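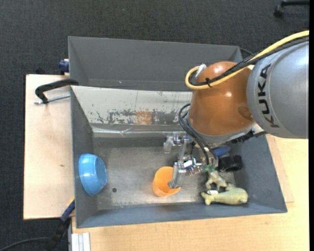 Linkage gripper vs parallel jaw for bin clearing

Started by eherrero, 2026-02-05

eherrero
We've been running the linkage gripper on the KUKA against a plain parallel jaw from Menar. Mixed household stuff in a metal bin: cups, bowls, soft and hard toys. 100 picks each, same camera, same planner. The linkage one dropped 6 and the jaw dropped 5. I was expecting a bigger gap. Has anyone got numbers on cups lying on their side? One finger inside the rim is what our planner keeps choosing and I'm not sure I like it.
Eusebio Herrero

ratchet_jo
Finger inside the rim is fine if the cup is stiff. On thin plastic ours would ovalise the rim and the cup slid off partway through the lift. Lower the closing force before you change anything else.

vukcombe_lab
We do the same test at Vukcombe and I don't think 100 picks tells you anything when the results are one apart. We do 2000 per gripper and the ranking still swaps if somebody changes the mix of objects.

eherrero
Fair. 2000 is a few weeks for us though, the bin has to be refilled by hand.

tmcd
What about bowls against the wall? That's where the jaw falls over for me. It can't get a pad behind the bowl without the housing hitting the side of the bin.

eherrero
Both are bad at it. The jaw is narrower so it does a bit better, but most of those end up as a nudge off the wall and a second try. I counted a nudge plus a pick as one pick.

vukcombe_lab
I'd count that as two. Cycle time is what you pay for.

ratchet_jo
Depends what he's measuring. He said drops.

tmcd
Also check your cable routing before you do a long run. We had a loop at the wrist that was fine for vertical picks and pulled tight when the arm tilted into a corner. Lost a connector in December that way.

eherrero
Will do. There's a fair bit of slack at the wrist but I haven't run it through the full tilt range with the hoses on.

gantry_pete
Just use suction. The Rennie cups are cheap and you can swap them in a minute.

tmcd
Suction on a plush toy?

gantry_pete
OK, not on plush. Everything else in the bin.

eherrero
I have a Gukolico suction head on the shelf. I'll do the same 100 with it and post the sheet, with nudges in their own column.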